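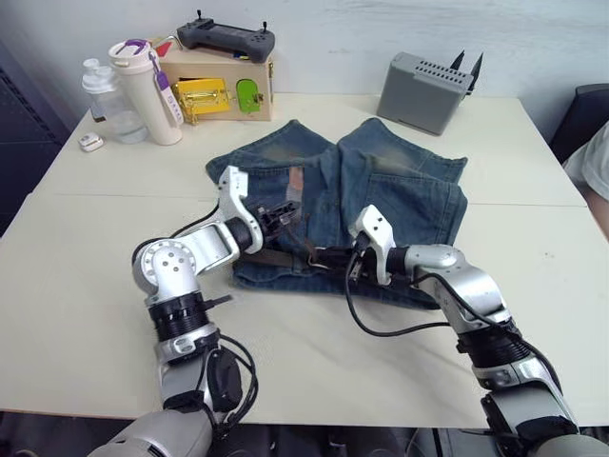
Slide 1. Blue denim shorts on a table.

Posted in: Talks & Handouts

Indigo fastness, notes for the Panano talk, June 17, 2023

Start with the chemistry. Indigo does not dissolve in water. It is reduced, taken up by the yarn, then oxidised in air. Most of it stays near the surface of the yarn, so rubbing removes it.

Uçar trial: 300 swatches, 2 rinse baths. Give the bath order before showing the table.
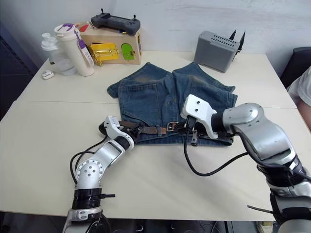 Does vinegar set the dye?
Vinegar has no fixing effect on indigo; cold water and short cycles limit the loss.

Next, the Nomgate samples from March. Wet rub was worse than dry rub on every dark shade. Mention that the Flosia cloth was left out, as its finish was unknown.

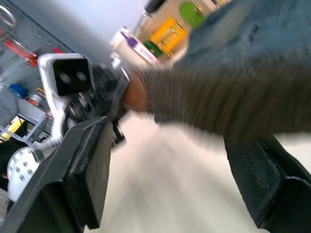 The wet figures also depend on how long the cloth is soaked before rubbing, so state the soak time. Then take questions.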